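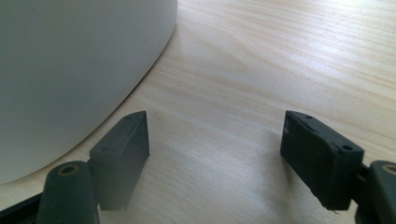 Kastetti hand-held gripper kit - worth it for a small shop?

Posted by millrace_tom in Tools and Automation

We are a small packing shop and we are looking at the Kastetti hand-held gripper kit so we can record our own picking jobs and have a robot arm trained on them. The seller is Grundbridge. The kit comes as a hand-held gripper with a camera mounted on it, a charging dock, a case, and a year of their upload service, where you send in recordings and they give you back a trained model for the arm. We already own the arm, a secondhand Hulton.

My boss will sign off on 3000 dollars for the whole thing, and the quote comes in just under that. Before I say yes I would like to hear from people who have used it for real work. What I need to know:

Most of what we handle is round. Jars, tubs, short lengths of tube, some of it plain white with no label on it yet. Does the gripper hold that kind of thing well enough to be useful, and do the recordings come out usable when both the part and the table are pale?

How fast do the fingers wear? The replacement set is listed separately and I can't find anything on how often people buy one.

Is the upload service any good, or would I be better off getting the gripper alone and paying somebody local to do the training?

We don't have a programmer. I can follow instructions and I can fix a conveyor, and that is the level we are at.

Gerd Strobel
Posted 5 July 2022

We have had the kit since March and use it most working days, so I will go through your points in order.

Round parts. It depends on the diameter. The fingers are flat-faced blocks, and a flat face on a round wall touches along a narrow line. For small jars and tube that is fine and you will not notice. For wide tubs, check the widest part against the full opening of the gripper before you order. Ask Grundbridge for the opening in writing, as the figure on the product page was for the older version when I bought mine. If a tub is too wide to go between the fingers, you can pinch it by the rim, but then every recording has to be done by the rim. We mixed rim grips and side grips in our first batch and the arm kept going for something in between. We threw that batch out and started over.

Pale parts on a pale table. This was our biggest trouble. Our bench is light wood and there is a window to one side of it. On bright mornings the reflection on the bench came out nearly white in the recordings, and a white part next to it was hard to pick out. We put a dark, dull mat under the work and hung a blind, and the recordings improved a lot. If you change the mat, change it at the robot too. The model learns what the whole view looks like, and the table is most of the view.

Wear. The fingers get scuffed and nicked along the edges and the lower rims can chip. Ours looked rough after a few weeks and still held parts fine. What matters is the gripping face. Look at the faces under a lamp once a week, and if one has a step or a hollow in it, replace both fingers as a pair. I have changed ours one time. Check the pivots while you are there. Ours developed a little play on one side, and the two fingers stopped meeting evenly. Support sent a new screw and it took ten minutes to put in.

Upload service. Good, but slow at the end of the month. You send a batch and get back a list of rejected recordings with a short note on each, mostly "part leaves view" or "too fast". Read those notes. We sent 1000 recordings for our first job and had 52 rejected, nearly all from the same afternoon, when the person doing them was hurrying. You do not need a programmer for this part. You do need somebody who is comfortable loading the model onto the Hulton, and the instructions for that are thin. Allow a full day and have the support number ready.

Things I would change: the case is too tight for the gripper with the camera attached, so you take the camera off every night and then have to calibrate again in the morning. We stopped using the case. The trigger is also stiff for anyone with small hands.

For your budget I would buy it, with one spare finger set, and start with a single size of jar.

packline_dora

I'd be more careful than Gerd. We rented the same kit through Diekmann for two months before deciding and ended up sending it back. The gripper was fine and so was the camera. Our trouble was that we change products all the time, and every new shape meant another round of recording and another wait. If you run the same tubs all year it makes sense. If you change over every couple of weeks, work out who is going to stand there doing the recordings, and put those hours in the cost when you show your boss.

Diekmann will rent by the month and took part of the rent off the price if you bought, at least when we did it. Ask if that still holds.

One more on the white parts - ours were glossy as well as white and the lamp over the bench gave them a hot spot. Matte ones gave us no problem. So try your own tubs and don't go by the demo.

kl_benchwork

dont know about the training side but buy the spare fingers at the same time as the kit. shipping on them alone cost me almost as much as the fingers

millrace_tom

Thanks, all. Our tubs are matte and we run two sizes most of the year, so that sounds better than I feared. I have asked Grundbridge for the opening width and will call Diekmann about a month's rent first.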